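Vasanthi Bangera
October, 7:40 am

ok short thread on the Felum cost plan before my train gets in. been asked about it a lot since Wednesday

what we know. Felum wants to take 1493 jobs out of the parts business over 2 years. no forced layoffs, they say. early retirement, buyouts, not filling empty posts. the usual menu

the number that matters more to me is on page 40 of the investor deck. the capacity line. they've quietly dropped the second shift at the Lolitz plant from next year's plan. no press release on that one

if you run one shift at Lolitz you don't need the paint line at full staffing. you don't need the night logistics contract either. so the real head count is bigger than the one in the headline, it just sits at suppliers

Clullero is the obvious one. they make the seat frames and ship almost everything they make to Lolitz. I asked them for comment, got a two line email about "monitoring the situation"

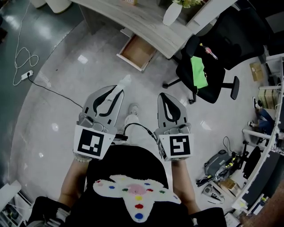
back, lost signal for a bit

the labor side. Idun Lundgren chairs the works council and she's been pretty steady on this. her line is that the deal signed last year already covers the savings, and management hasn't shown her any math that says it doesnt

she told me last night: "We agreed to a pay freeze in exchange for volume. The freeze happened. I am still waiting for the volume."

management's answer is that the volume was tied to the Pai, the small electric hatchback, and the Pai has been pushed back twice. fine. but the pay freeze had no such condition attached, I went back and read it again

analysts seem split. the ones who like the plan say it gets margins where they should have been years ago. the ones who don't think it's a placeholder and a bigger one comes in spring. I lean toward the second camp, could be wrong

couple people asking if there'll be a strike. not soon. the peace clause runs through the winter and Lundgren didn't sound like someone who wants to test it. short walkouts at the gate during breaks - maybe

what I'd watch instead: whether the supervisory board actualy votes on the Lolitz shift as its own item or lets it ride through inside the budget. if it's inside the budget the council gets a lot less say

also the buyout terms. older workers at Lolitz got a decent offer last round and plenty took it. same offer now would fill most of the target by itself. a worse one and this drags on

correction to the post above, the peace clause runs to the end of February, not just "through the winter". thanks to the person who messaged

thats my stop. will add the Clullero statement here if they ever send a real one

Filed under: Autos, Jobs & Labor

Recent from Vasanthi Bangera
Felum delays Pai hatchback again
Why seat makers get squeezed first
Lolitz night shift: what workers were told
Reading a works council deal without falling asleep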